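What I learned from planning our equipment money

In March I finally finished the budget for our small workshop, and I want to write down how I did it while I still remember. My colleague Blair Laing asked me for the numbers so many times that a blog post is maybe easier for both of us.

At the beginning I made a list with 16 lines. The two arms were at the top, and I thought they were the hard part. We had offers from Trestitz and from Votance, and the prices were very close. Trestitz wanted the full payment before delivery. Votance accepted to split it in four parts, so we chose Votance, even if the training day costs extra there.

The problem was with the small things. I had forgotten spare fingers for the grippers, longer cables, and the second table. I had also put nothing for repairs in the first year. Blair told me to keep 15 per cent aside for this, and I found it too much. By summer we had used over half of it, mostly for cables and for one wrist joint.

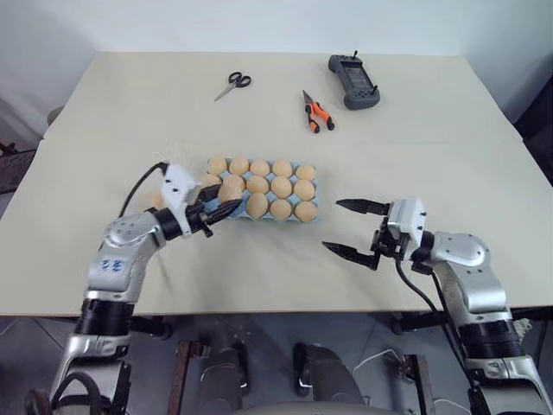 4 min read

Eggs are also a line in my table now, under "consumables". A brown egg is cheap, but you need many of them when two arms must learn to hold something fragile. The pliers and the scissors stay at the back of the table and I did not budget them either, I brought them from home.

For next year I have asked Cuesta for a price on softer fingers. Kekach has a similar set, but the delivery takes five weeks and they do not take returns. If somebody has ordered from them, please write me how it went. I must send the new list to Blair before the end of the month, and the line for shipping is still empty.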